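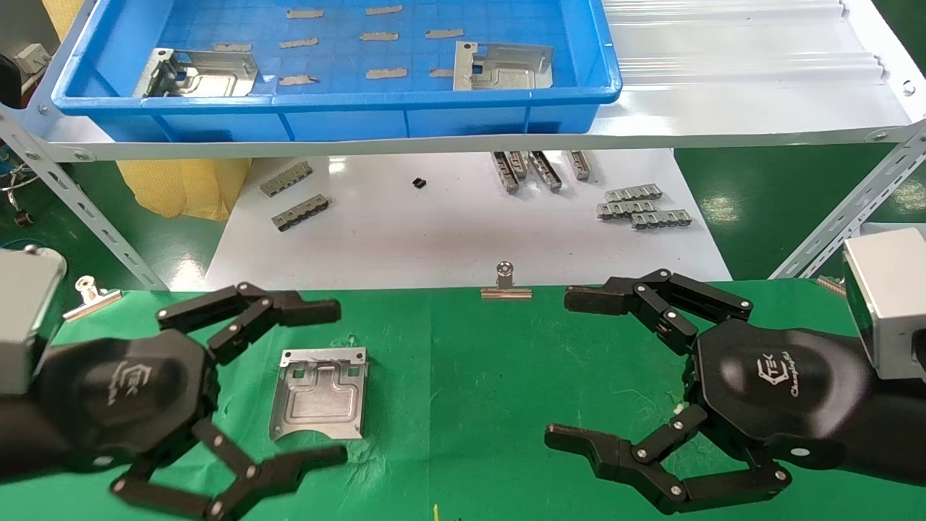

Bracket on the green bench top, strips laid out behind it, blue tray on the shelf.

Small parts bench, Kumimgate
Updated 2022-08-11

These pages show the benches in the Kumimgate workshop, one at a time. The small parts bench is where stamped brackets and tabbed strips are sorted before they go to Bisgaard for assembly. Jasmina Ristić set up the layout in January and most of it has stayed the same.

The bracket
A flat stamped piece with a raised rectangular pattern pressed into it. There are square cutouts near the top corners and a curved notch along the bottom. We order these from Vositz in boxes of 50. Look at the notch first when checking a new box – a burr on that edge will stop the part from seating.

The strips
Gray metal, with tabs. They stay on the white part of the table, sorted by type, and come over to the green side when they are needed. Please don't mix the stacks. Two of the types differ only in the spacing of the tabs and it takes a while to separate them again.

The shelf
Light gray slotted uprights with a white board. The height can be changed, but check with Rosario Orlandini before moving it. The blue tray stays up here.

The green cover
The cloth keeps metal parts from sliding and saves the tabletop from scratches. It is held at the back with clips. We tried tape first and it left a residue that took two afternoons to clean off.
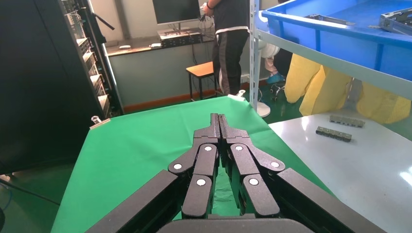 The cloth wrinkles with use. Pull it toward the front of the bench and smooth it down by hand, then check that the clips are still holding. Small parts are easy to lose in a fold. Shake the cloth out over the bin at the end of the week and put it back with the same side up.

The cabinet
Tall and black, with a rack of electronic equipment in the upper part. Cables run along the green floor nearby, so step over them and keep carts on the other side of the bench.

The packing bench is on the next page. Pictures from the Zostumberg workshop will be added when Rosario has sorted them – there are two sets, and the older one still needs captions.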